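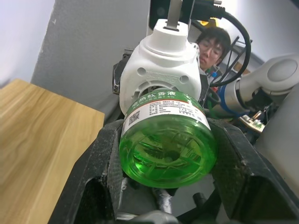
Charalambos Chrysikopoulos wrote in to ask whether you can really keep mosquitoes off a small balcony with nothing but a bucket and a roll of mesh, or whether he should give up and eat indoors until fall. Eat outside, Charalambos! You can get a long way with very little money, and the screen part is so satisfying to build that I ended up making more of them than I have windows.

I live on the second floor in Primdale, with a storm drain on one side and a neighbor's fish pond on the other, so I get plenty of practice. Here's the routine I go through every May, in the order I do it.

Step 1. Go on a water hunt

Mosquitoes lay their eggs in still water, and they don't need much of it. A bottle cap will do for some kinds. Walk your whole outdoor space the morning after a rain and tip out everything that's holding water. Check plant saucers, watering cans, the folds in a grill cover, the hollow legs of upside-down chairs, toys, the tray under the air conditioner. Mine was a folded tarp behind the bikes. I'd looked at that tarp every day for a year (a YEAR) and never lifted it.

Do this once a week from then on. Eggs can become biting adults in as little as a week when it's warm, so pick a day and stick with it. I do it when I take the trash down.

For water you can't dump, like a rain barrel, cover the opening tightly with fine mesh. For a saucer your fern depends on, fill it with coarse sand up to the rim. The sand stays damp and the fern is perfectly happy.

Step 2. Set a bucket trap

I love this one. You're making the nicest puddle on the block and then spoiling it.

You need:
a dark bucket with a lid that can be left partly off, or a piece of wide wire grid to lay over the top
water
a handful of dry grass or old leaves
a Bti dunk (Bti is a soil bacterium that kills mosquito larvae; garden stores sell it in little tan donuts)
a stick that reaches from the bottom of the bucket to the rim

Fill the bucket two-thirds full, drop in the grass, and leave it in the shade for 2 days so it gets a bit smelly. Then add the dunk, following the amount on the package. Lean the stick inside so any beetle or bee that falls in can climb out. Lay the grid on top if you have kids or pets around. Put the bucket in deep shade, well away from where you sit.

Replace the dunk when the package says to, usually once a month, and top up the water when it drops. Don't let it go on without a dunk! A forgotten bucket is a nursery.

Step 3. Make a press-in window screen

This fits a window with a fairly deep frame and doesn't need a single screw, so renters, rejoice.

Measure the opening at the top, middle, and bottom, and write down the smallest width. Do the same for the height. Take 3 mm off each measurement. (I know, millimeters, but my tape has both sides and inches drive me nuts for small gaps.)

Cut four strips of light wood to make a frame that size and join the corners with flat metal brackets. Lay it on the floor and check that it's square by measuring both diagonals. They should match.

Use fiberglass mesh with 18 strands to the inch one way and 16 the other, the ordinary window kind. Cut it a couple of inches bigger than the frame all around. Staple the middle of the top edge, then the middle of the bottom, then each side, pulling it smooth as you go. Work out toward the corners. If you start in a corner you'll get a big diagonal wrinkle, and then you'll be picking out staples with a butter knife like I was.

Trim the extra, then run self-stick foam weatherstrip around the outside edge of the frame. Press the whole thing into the opening. It should take a firm push. If it rattles, add a second layer of foam on one side. On a high window, tie the frame to the inside latch with cord.

Step 4. Point a fan at your ankles

Mosquitoes are weak fliers. Put a box fan on the floor, blowing across your legs under the table, and turn it to medium. Such a cheap trick and dinner is so much nicer!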